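# Interrupted sutures on a practice pad: why do my knots look like a bad fence?

**posted by clalgate_nights**

Second-year student, hobby-level manual dexterity, writing in from the land of the slipped knot.

Our skills room makes us close a long straight cut with simple interrupted stitches in black thread, and then somebody comes past with a ruler. My trouble is threefold, or possibly it's one trouble wearing different hats:

- My first throw loosens while I'm setting up the second. By the time I've got the second one down there's a gap underneath it you could post a letter through.
- The spacing drifts. I start out neat and finish up with stitches wherever the needle felt like going.
- The thread tail. It gets under the instrument, around the instrument, and on one memorable evening into my cuff.

I practice at home on a Sorden pad (the two-layer one, bought used, previous owner clearly had the same problems) with a needle driver and a pair of toothed forceps. I've done 140 knots this month and I'd say the last forty are worse than the first forty. The handout says "apply appropriate tension," which I have underlined so hard that I went through the paper.

What am I doing wrong, and is there a way to practice that isn't just being bad at it for longer?

---

**ikavo_stitcher**

Use a surgeon's knot. Double wrap on the first throw, then single throws in alternating directions. Problem solved. Also your thread is probably too slippery, buy better thread.

---

**oldpadnewpad**

The reply above is right about the double wrap and a bit optimistic about "problem solved." I tied surgeon's knots that slipped for weeks. Let me take your hats one at a time.

**The loosening first throw.** The extra wrap gives you friction, and friction only helps if you lay the throw down flat. If your hands don't cross when they should, the throw locks up on its side and then rolls open the second you look away. Slow down and watch what the thread does as it closes. It should settle like a ribbon. If it stands up like a little collar, undo it and pull the other way.

Then, and this took me an embarrassing stretch of June to learn, stop lifting. Everybody wants to pull up toward the ceiling, which drags the edges of the cut along for the ride. Pull out to the sides, low, across the line of the wound. Snug enough for the edges to meet. If the pad puckers, you've passed "appropriate" and are on your way to "upholstery."

For what it's worth, the second throw wants to go in the opposite direction to the first. Same direction twice gets you a granny knot, and a granny knot is a slip knot with good manners.

**The spacing.** Draw it. Take a washable pen and put dots on both sides of the cut before you start, the same distance back from the edge as you want between stitches. It feels like cheating, and in a practice pad there is no such thing. After a couple of pads, draw only one side. After that, put in the middle stitch first, then halve the gaps, and you'll find the drift has far less road to drift along.

Your stitches probably wander for another reason too: you're sitting still while the wound moves away from you. Shift the pad, or shift your chair. I used to finish the last stitch leaning like a man trying to read someone else's newspaper.

**The tail.** Keep it short. Two inches of tail is plenty, and an inch is better once you can manage it. Pull the thread through until you've got a stub you can see, and leave the stub lying where the driver can reach it with no expedition required. The long end can make as big a loop as it likes, provided the loop is off to one side and your jaws are on the inside of it when you make the wrap.

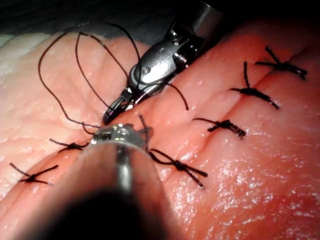

The wrap is where the instruments matter more than the fingers. Keep the jaws close down by the tissue and wind the thread around them. If you wave the driver about in the air and try to lasso it, the thread will come off the tip every time you open to grab the tail. Wrap, keep the jaws shut, travel to the tail, open only as far as you must, grab, and slide the loops off along the metal. Whichever tool isn't wrapping should hold its bit of thread and otherwise mind its own business. Mine used to drift in to see if it could help.

Cut each knot before starting the next, and leave the ears all the same length. It does nothing for the strength, but the person with the ruler will think better of you.

As for 140 knots getting worse: I'd blame the sittings. Do 2 short ones a day and quit while your hands still like you. I kept a tally in a Cortés notebook, and my best run was at 108 knots, my worst at something past 1,000, at eleven at night, with a bowl of cereal on the pad.

---

**clalgate_nights**

Thank you. I have been lifting. I have been lifting magnificently. Pulled low tonight and the first throw stayed put for four in a row, and the fifth was going well until my sleeve got involved.

Dots are drawn for tomorrow. I'll try the middle stitch first.

---

**ikavo_stitcher**

Still say it's the thread.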